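Service Desk, Teuber Building
Ticket 206: Guest wireless sign-in page does not load
Category: Network, wireless
Priority: Normal
Status: Resolved
Reported by: Maxine Tamihana, second floor

Initial report
Staff and visitors on the second floor are unable to reach the sign-in page for the guest wireless network. Devices connect to the network and show full signal strength, but the browser remains blank and then reports that the server cannot be found. The staff network, Aswood, is not affected. The problem was first noticed at 9:40 a.m. and was still present when this ticket was submitted. Phones and laptops are equally affected.

Acknowledgment
The Service Desk has received this report and assigned it to the network team. Please confirm whether the fault also occurs on the first floor, and whether any user has been able to reach the sign-in page by typing its address directly. Please do not reset the access points in the ceiling. Doing so clears the local event log.

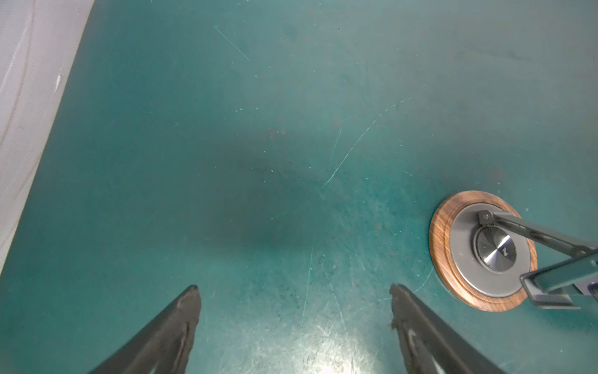
Maxine Tamihana replied that the first floor was working normally and that typing the address made no difference upstairs. She asked whether the change of provider to Fendberg in December could be connected, as the second floor had been moved to a new address range at that time.

Network team, first update
The change of provider was reviewed and is not considered the direct cause. The connection to Fendberg is stable and no packet loss was recorded during the test period. The new address range is a separate matter and remains under investigation.

The following checks were completed:
Access points on the second floor: online, firmware current.
Guest network name and security settings: identical on both floors.
Address assignment: devices receive a valid address on both floors.
Name lookup: succeeds on the first floor, fails on the second.

The last result indicates that guest devices on the second floor are being directed to a name server that does not hold a record for the sign-in page. Users who require access before the fault is corrected may use the guest network on the first floor. Staff are reminded that visitors may not be given the password for Aswood under any circumstances, including short meetings.
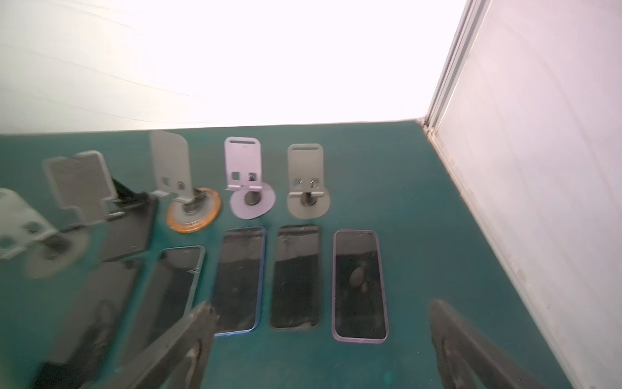

Phones on the teal tabletop, second floor.

Network team, second update
The configuration of the address server, which is managed through the Sternatari console, was compared with the copy saved before the change of provider. The entry for the second floor guest range lists the former name server as primary. That server was retired after the change. It continued to answer requests from its stored records until those records expired, and for this reason the fault did not appear at the time of the move.

The primary entry has been corrected. The lease time for guest addresses has been reduced temporarily to 11 minutes so that connected devices will collect the new setting promptly. Devices that still show a blank page after that period should be disconnected from the guest network and connected again. If the page does not appear, select the option to forget the network and join it as a new connection.

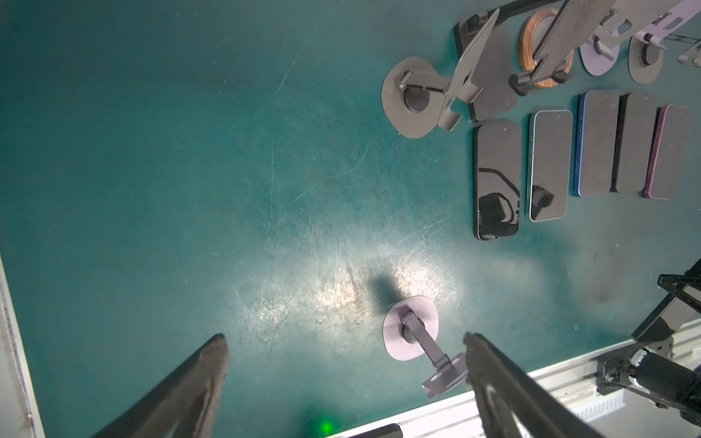
A check of the remaining ranges found the same outdated entry in the range reserved for meeting room displays. No fault had been reported there, and the entry has been corrected under this ticket. The lease time for the guest range will return to its standard value at the close of business.

Confirmation from requester
The sign-in page now loads on the second floor. One laptop had to forget the network before it would connect. No further problems to report. M. Tamihana

Resolution
Cause: outdated name server entry in the second floor guest range.
Action: entry corrected in 2 ranges; saved configuration replaced.
Follow-up: the checklist for provider changes has been amended to require a name lookup test from every address range. See item 37 of the network procedures.

This ticket will close automatically if no further reply is received. To reopen it, reply with the ticket number in the subject line.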